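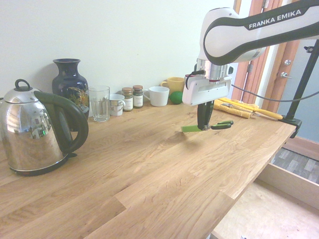
Kettle, glass and the dark blue vase on the counter

Stutari Summer League: your questions, my answers

Hi, I'm Apolline Royer and I do the scheduling, the emails and most of the nagging for our adult basketball league. The same questions land in my inbox every spring, so I've put them all on one page. If yours isn't on it, write to me anyway. I like getting mail!

When does the season run?

It starts in June and the playoffs wrap up before the end of July. Games are in the evening, with the first tip at 6:15 p.m. and the late one at 8:45. If your team has a bunch of parents on it, ask for the early slot when you register and I'll do what I can. I can't give it to you every week (Tennant's whole roster has toddlers, and they ask too).

Where do you play?

Prastden Gym, 603 Vollum Street. Your map app will probably send you to the loading dock on the back side, so go past it and turn in at the second driveway. The parking lot fills up for the late game. There's street parking by the laundromat.

How much is it?

$70 per player for the season. That covers the gym, the refs and your jersey. If you played last year and still have the jersey, bring it and I'll take a bit off — just tell me before you pay, not after, because refunds through our payment page are a giant pain.

I don't have a team. Can I still play?

Yes, please do! Sign up as a free agent. We had more than 100 people play last summer and a good chunk of them came in alone. Everaldo Seixas runs an open shootaround before the season so the captains can meet you and see what you do. It's pretty relaxed. You'll do some layup lines, then a few short scrimmages, and by the next evening you'll get a text from your new captain.

Am I good enough?

I get this one more than any other. We have two divisions. Division A is quick and physical and has some folks who played in college. Division B is for everyone else, me included. I'm a backup point guard with a decent left hand and no jump shot to speak of, and I have a great time. If you're stuck between the two, start in B. Moving up midseason is easy, and moving down makes the standings messy.

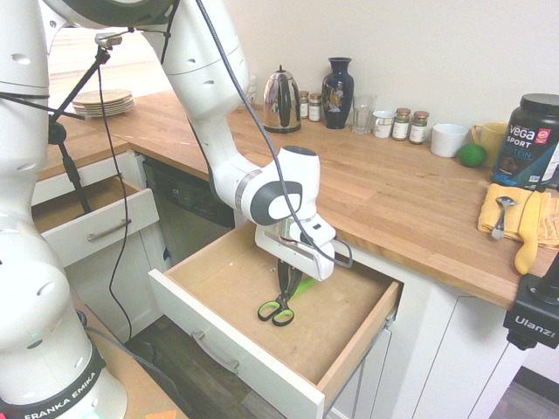 Is there a shot clock?

In Division A, yes, 24 seconds. It resets to the full count on an offensive rebound. I know the pros do it differently, and Dorian Guérin has written me several long emails on the subject, but our clock has one reset button and that's the button we've got. Division B plays without one. If a team is just standing there holding the ball with a lead, the ref will give them a warning and then a turnover.

How do fouls and overtime work?

You're out on your fifth personal. Team fouls start over at halftime. Overtime is three minutes, and if it's still tied after that we go to sudden death, first basket wins. A technical puts you on the bench for the rest of that half, and a second one sends you home. Please don't yell at the refs. Kane Cartwright has been doing our games for years, he's very patient, and I would like to keep him.

What if we can't field a full team?

You can start with four. With three it's a forfeit, though most of the time the other captain will lend you a body and you can run a friendly. You can borrow a sub from any team in your own division during the regular season. For the playoffs, everyone has to be on your roster and have played in at least three games. Send me the sub's name by noon on game day.

Do you keep stats?

Points, rebounds and assists for both divisions. Steals and blocks only in A, and only when we have somebody at the table who can keep up. Amos Nguyen-Tran types it all in afterward and it's usually online by the next afternoon. If he shorted you an assist, you can email him, but the ref's sheet is final on points.

What should I bring?

Indoor shoes with clean soles, water, and a light and a dark shirt until the jerseys come in. No rings or watches on the court. Game balls are ours, warm-up balls are yours, and put your name on them — the lost ones end up in the trunk of my car.

Can my kids come watch?

Sure, they're welcome in the bleachers. They can shoot at halftime as long as they're off the floor when the horn goes.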